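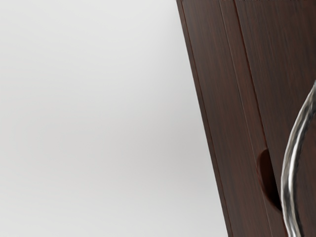

Dark wood door against a pale gray wall.

FORKILARD FAN FILM, EPISODE 2: SET SAFETY CHECKLIST
Walked by Leonor Sequeira, comments by same. Replies from Lieven Stevens, director, where he bothered.
Location: Nusotstead hall, main room and side corridor
Time of walk: 7:40 a.m., before call

1. Exits clear and signed: FAIL, then PASS
The throne was parked across the rear exit. Lieven says it reads better on camera from there. It reads very well to the fire marshal too. Moved four feet left.

2. Occupancy posted: PASS
Limit is 15 in the side corridor, crew included. The rebel army will have to be a small rebel army.

3. Cables taped or ramped: FAIL
Main run is fine. The line to the fog machine crosses the exact path of the big chase, at ankle height. Tape it before anyone in a cape goes near it.

4. Fog machine: PASS WITH COMMENT
Fluid is the right kind and the hall has been told. One burst per take. In Episode 1 we lost the villain for a whole scene, and the audience at Postma thought it was a plot twist.

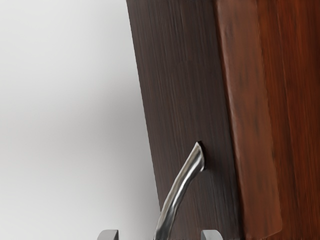 Lever handle and dark wood panel.

5. Prop swords: FAIL (two of them)
Checked for cracks, splinters and loose grips. The hero's sword has a split near the tip and the spare has a grip that turns by itself. Both tagged red. Please don't untag them because the fight is "mostly acting."

6. Fight rehearsed at half speed on the day: NOT DONE
The schedule gives it 15 minutes and then gives the same 15 minutes to lunch.

7. Helmets and masks: PASS WITH COMMENT
Actors can breathe. Actors can't see. Each masked player gets a spotter on the stairs, including the Druvivow, whose headpiece has one eyehole, on the side. 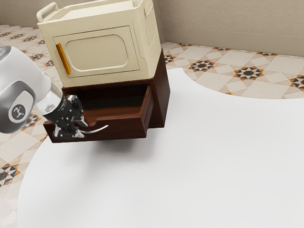 Can we shoot the rooftop duel on the real roof if everyone signs a waiver?
A waiver doesn't put up a railing. Shoot it on the low platform with the camera tilted up, as the storyboard said before somebody got excited.

8. Lights and stands: PASS
Sandbags on every stand. Gels are clipped clear of the bulbs.

9. Budget for fixes: NOTED
We have 2795 left, and 1615 of that is promised to the dragon. I would like some of the rest to go to cable ramps.
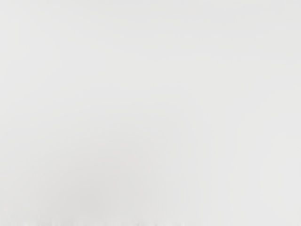
Lieven's reply, in full: "The dragon is the ending." I have read the ending. The dragon lands, says one line and leaves, and it could do all that with a cheaper tail.

10. First aid kit: FAIL
Present, but the bandages were used on the mummy in Episode 1. Restock.

Recheck items 3, 5, 6 and 10 before the first take. Sheet stays with me until then.
L. Sequeira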